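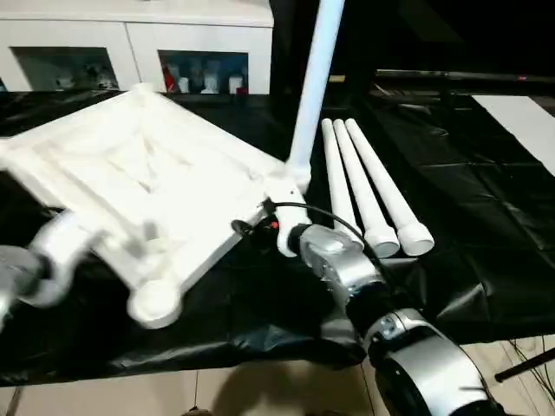 Trestimmont Board of Health
Minutes, August 13, 2018

Chair: Hsin-yi Kan. Minutes: Fidelina Henao.

1. Minutes of the April meeting
Approved with one correction. The Olelden clinic was described as "fully staffed." Struck, as no one present could say who had claimed it.

2. Whooping cough, school exclusions
The county reports that the outbreak at Cistden is "contained." Ms. Kan asked what that meant. The report gives 359 students checked against vaccine records out of 616 enrolled, and says nothing on the rest. Members did not see how the word could be used yet – and asked that it stay out of the letter to parents.

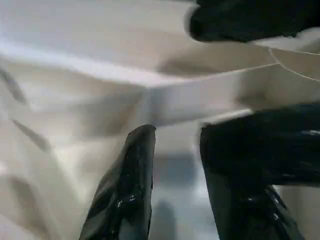

Ms. Henao added that the five-day exclusion rule had been applied at one school and waived at another, with no reason on file. The county will be asked for one in writing.

3. Kohlhase proposal
Kohlhase offers a text reminder service for booster shots. The sales sheet promises better turnout but names no town where this happened. Price is quoted for 400 households, renewal price left blank. Tabled until both gaps are filled.
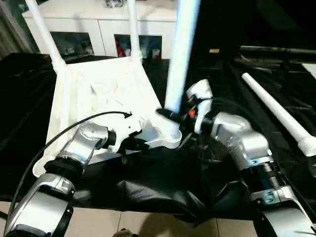 Page 2

4. Clinic hours
Evening hours at Olelden drew 244 visits. It is not known how many of these would have come in the daytime anyway. Extended one month, no more.

5. Public comment
One resident asked whether exclusion letters could go out in more than one language. Agreed – the same request was agreed last year, and Ms. Henao will find out what became of it.

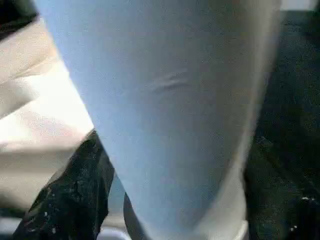 Close view of a gripper finger, with cream-colored fabric to the left.

Adjourned 8:50 p.m.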